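Sorting Cell Stoppage – Frequently Asked Questions

Marikar line, Galtness site
Last updated: October 12, 2024

We prepared this page after the fault on the sorting cell, where two robot hands dropped parts and one part went into the gap at the belt end. Many colleagues sent us questions by mail and it was easier to answer them in one place. If your question is missing, please write to the cell desk and we will add it.

What happened?

During a normal sorting run the right hand opened while it was carrying a black cylinder over the belt. The cylinder rolled to the belt end and got stuck between the belt and the end of the rail. The belt motor kept pulling for 30 seconds before the overload protection stopped it. In this time the left hand continued its own programme and placed a white frame piece on top of the stuck part. The operator pressed the emergency stop and both arms held their position.

Was anybody hurt?

No. The operator was standing outside the marked area. We still treat the event as a safety matter, for the reason that a person could have reached in to take out the cylinder while the left arm was still moving.

Why did the right hand open?

The controller lost the signal from the right hand for 850 milliseconds. Our setting says that after 200 milliseconds without signal the hand must keep its last grip and the arm must stop. This setting was correct for the left hand. For the right hand it had been put back to the factory value when the hand was exchanged in February, and with the factory value the fingers go to the open position. The exchange was done correctly in the mechanical sense, but the parameter list was not loaded afterwards.

Why was the signal lost at all?

We found a connector at the wrist which was not fully locked. When the arm turned to a certain angle, the cable pulled on the connector and the contact was interrupted. We could repeat this many times on the bench by bending the cable by hand. The cable itself was measured and is in good order.

Is it the same fault as the one on the Steltgate line?

We thought so at first, but no. At Steltgate the fingers closed too weakly and the part slipped out. In our log the grip force was normal until the moment when the signal disappeared. Please do not copy the Steltgate correction (higher grip force) to this cell. It does not help against a lost signal and it can mark the white frame pieces.

What is the correct position for the hands before a restart?

Both hands must be open, with nothing in them, and the palms turned more or less towards each other at the near side of the belt. The fingers point up. If one hand is closed, or if it is holding something, do not restart. Call the cell desk first.

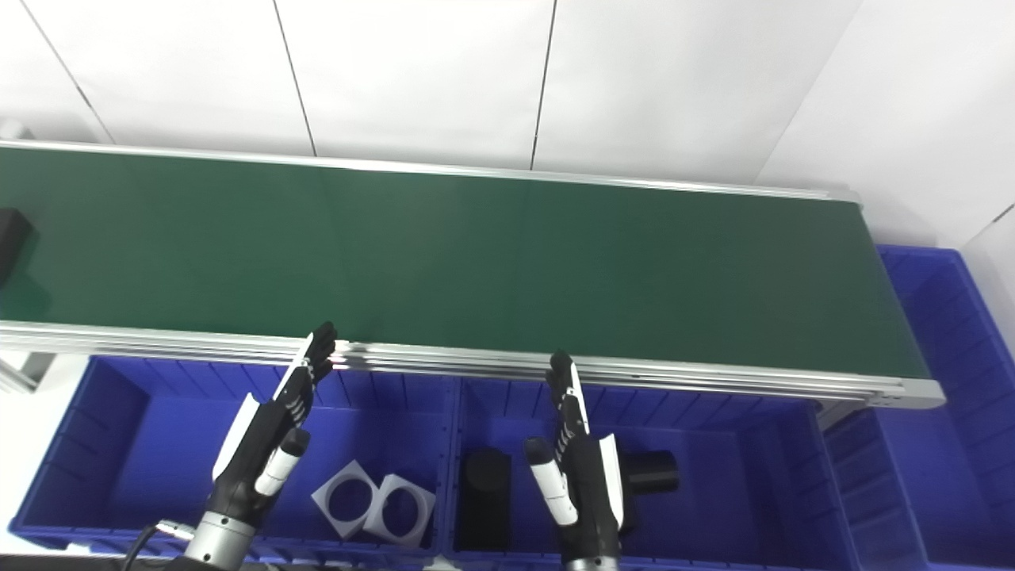

Both hands open at the near rail, parts in the blue bins.

The parts themselves may stay in the bins. It is a common misunderstanding that the bins must be emptied before the restart – this is only necessary when you change to another part type.

May I take out a stuck part by myself?

Only if all of these points are fulfilled:

The emergency stop is pressed and your own padlock is on the main switch.
The green lamp on the cabinet is off.
You have waited 30 seconds after switching off, so the drives have no remaining energy.
A second person knows that you are inside the marked area.

The emergency stop alone is not enough. It stops the arms but the hands stay under power, in order not to drop a part. A finger can still move if the controller sends a late command. We know that in the past some of us have reached in "just quickly" with only the emergency stop pressed. Please stop this practice.

Why did the belt not stop at once?

In the old programme the belt and the arms were two separate safety circuits. A fault of one hand stopped only the arm which belongs to it. The belt had only its overload protection, and this reacts slowly by design, otherwise it would trip at each start with a heavy load. Since the repair, a fault on either hand stops the belt and both arms together.

And why did the left arm continue?

For the same reason. The left arm did not know that the right one had a fault. It did what it was told, including placing a frame piece on a spot which was not free. There is no sensor which checks this spot. We have asked Clerno, our supplier for the cell controls, for an offer for such a sensor, and we are waiting for the answer.

What was repaired or changed?

The connector at the right wrist was replaced by a type with a locking ring. The left one was replaced too, although it showed no fault.
The cable on both sides got a longer loop, so it is not pulled when the wrist turns.
The parameter list was loaded again on both hands and compared line by line.
The safety circuits of belt and arms were joined.
The end of the belt was cleaned and the edge was checked. It had a small mark but it did not need replacement.

How was the repair tested?

We ran the cell for 2000 cycles with both part types. No signal loss was recorded. After this we unplugged the right hand on purpose during a slow movement with a cylinder in the grip. The hand kept the cylinder and the belt and both arms stopped. The same test was made with the left hand and a frame piece, with the same result.

What must I do after a hand is exchanged?

The checklist has a new page for this. Load the parameter list, print it, and compare it with the signed copy in the cabinet door. Then make the unplug test described in the answer before. The cell can be released only with two signatures, and one of them must be from the cell desk. An exchange during the night shift therefore has to wait until the morning for its release. We are aware that this costs production time.

The panel shows "Hand R: comm". What does it mean?

It means that the signal to the right hand was lost for longer than the allowed time ("Hand L: comm" is for the left one). Do not confirm the message. Take a photo of the panel, note the time and the part type, and call the cell desk. Before the stoppage this message had appeared several times and was confirmed each time, because the cell worked again afterwards. The interruptions were short and the hand was empty, so no part was dropped. Earlier reports would have helped us.

I work on a different cell. Does it concern me?

If your cell has the same type of hand and one was exchanged since February, yes. Please check the value "action on signal loss". It must show HOLD. If it shows OPEN, stop the cell and report it. Cells with suction grippers are not concerned.

Will there be a training?

A short one at the cell, for every shift. It covers the padlock procedure and the new messages on the panel. Colleagues who already have the padlock training must also attend, as the waiting time is new.

Who can I contact?

Somtochukwu Onuoha at the cell desk is responsible for the follow-up of this fault. The full report, with the signal logs, can be read at the desk. It is not sent by mail for the moment – the part about the supplier offer is still open.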